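Cleaning a server board before it goes back in the rack

8/19/26

The board came out of the old Lonenitz machine, and the part that always takes longest is the socket area. Memory slots and the socket frame sit close together, so most of the work is done with a narrow brush.
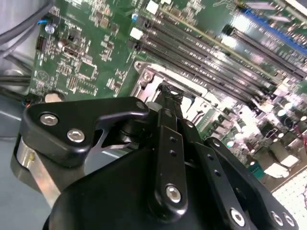 What I use

A thin black brush with a soft tip, a hand blower, a lint-free cloth and a small bottle of isopropyl alcohol. The brush is the important item. Mine has frayed at the end, which I prefer, as a new one is too stiff to get along the edge of a metal frame without skidding.

I buy the brushes from Ogola in packs of 15. They are sold for model painting and cost less than the ones sold for electronics. I have not found a difference in use.

Order of work

Power off, leads out, then wait. I leave a board on the mat overnight if I can. Processor and memory come out only if they have to. This time both were going to be replaced, so the decision was made for me.

I start at the memory slots. The brush goes along each channel in one direction, then the blower follows from the same end. Going back and forth moves the dust from one end to the other and achieves little else. The latches get a separate pass.

After that, the socket frame. I keep to the outer steel and the cutouts, and stay well clear of the contacts. If a hair gets in among the pins it has to come out under magnification, and I have lost an evening to that before. On an older Floltasero board I bent 2 pins with a cotton bud and did not get either of them straight again.

Alcohol goes on the cloth, never on the board. I use it for fingerprints on the frame and for old thermal paste that has crept over the side.

Light

A bare lamp over a steel frame gives so much glare that dust cannot be told from reflection. Moving the lamp down to one side helps. I have also tried taping tracing paper over the shade, which works until the tape warms up and lets go.

Notes for next time

The rack in Felumgate pulls air from floor level and the filter had not been changed since March. The log puts the interval at 2,000 hours, and that is too long for a room with carpet. I have altered it to 1,500 and will look again when the next board comes out.

The screws on the retention frame should be checked before cleaning and again afterwards. I do them by hand with the short driver. The torque driver is still away for calibration, and the new memory has not arrived, so the board is in an antistatic bag on the second shelf with its label facing out.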